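Fallar Packing Guides
Filling, Testing and Packing Liquid Bottles for a Checked Bag
Last revised 5/19/26

Scope

This page covers refillable bottles used for shampoo, conditioner, lotion, liquid soap and similar products carried in a checked suitcase. It does not cover aerosols, perfume sprayers or medicine. Check the rules of your carrier before packing anything flammable.

Most leaks come from one of four sources: product on the threads, a cap that is cross-threaded, a worn seal, or air trapped above the liquid. Cabin and hold pressure is lower than pressure on the ground. The trapped air expands and pushes product past the weakest point of the closure. A bottle that holds on a bathroom shelf can still leak in flight.

What you need

Clean bottles with screw caps or locking flip caps
A small funnel, or a squeeze bottle with a narrow tip
Dish soap, warm water and a bottle brush
Paper towels
Zip bags, one size up from the bottle
Waterproof labels or a paint marker
A cotton cloth for drying and layout

Cleaning

Take each bottle apart completely. Remove any insert, valve or flow restrictor from the cap. Inserts pry out with a fingernail or a plastic spudger. Do not use a metal blade, which scratches the sealing face.

Wash in warm water with dish soap. Fill each bottle halfway, close it, shake, and let it stand for 15 minutes. Rinse until no foam comes out. Oily products such as sunscreen need a second wash. Bottles that still smell of the old product after two washes should be kept for that product only.

Stand the parts upside down on a rack overnight. Water left in the bottle thins the product and shortens its shelf life.

Checking the seal

Look at the gasket or liner in the cap. Replace it if it is flattened on one side, cracked, or loose in its seat. Kyriakidis replacement liners are sold by outside diameter, so measure the cap and not the bottle neck. If the size falls between two, take the larger one and trim it.

Run a fingertip around the rim of the neck. A burr left from molding can be taken off with fine sandpaper laid flat on a table. Turn the bottle against the paper with light pressure, then rinse.

Laying out

Bring all bottles, caps and bags to one surface before filling. A bed works if a cloth goes down first. Group items by bag so that each set can be labeled, filled and closed in one pass. Keep the suitcase closed until the leak test is finished.
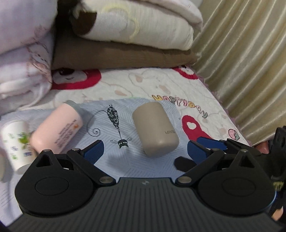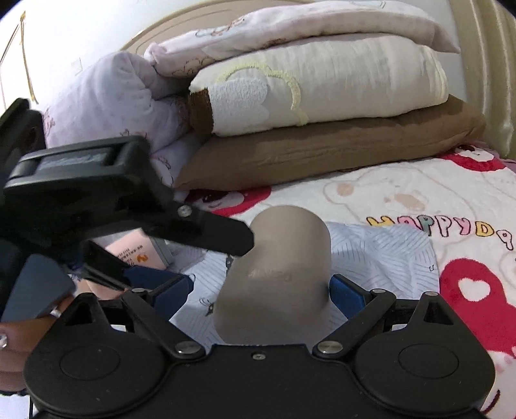
Labeling

Label before filling. Adhesive does not hold on a bottle with product on the outside. Wipe the surface with rubbing alcohol, let it dry, and apply the label below the shoulder where the wall is flattest. Soft-walled bottles flex and will shed a paper label within a trip or two. Use a paint marker on those and let it cure overnight.

Write the product name and the fill month, for example "conditioner, April". Initials alone are not enough if more than one person shares the bag.

Filling

Fill to the shoulder and no higher on rigid bottles. Soft-walled bottles are handled differently: fill to just below the neck, squeeze gently until the product rises to the rim, and close the cap while still squeezing. The wall stays slightly drawn in, and this leaves room for expansion.

Thick products trap air pockets. Tap the base on a folded towel, wait, and top up. If the product will not flow through the funnel, stand the source bottle in warm water first. Do not thin it with water.

Wipe the threads and rim with a dry paper towel before closing. Turn the cap backward until it drops into the start of the thread, then forward until snug. Overtightening deforms the liner.

Leak test

1. Dry the outside of the bottle.
2. Wrap the cap in a single sheet of paper towel and hold it with a rubber band.
3. Lay the bottle on its side for 8 hours.
4. Turn it cap down for 2 hours.
5. Squeeze firmly 3 times, or press on the side wall if the bottle is rigid.
6. Unwrap and check the towel for spots.

Any spot is a fail. Clean the threads, reseat the liner and repeat. A bottle that fails twice should not go in the suitcase.

Clear products such as micellar water leave little trace on white towel. Use a brown one for those.

Packing

Place each bottle in its own zip bag, press the air out and seal. Put the bags cap up along the hinge side of the case, between soft clothing. In the Narnside and Westach cases this is the side opposite the wheels when the case stands open. Keep liquids away from the outer corners, which take the most impact. Shoes go on the other side of the divider.

Do not rely on plastic wrap under the cap as the only barrier. It can bunch in the thread and hold the cap off its seat.

On arrival

Open each bottle over a sink. Leave the caps loose for a moment, then close them again. Repeat the wipe and the towel test before the return flight, using hotel tissue if nothing else is available.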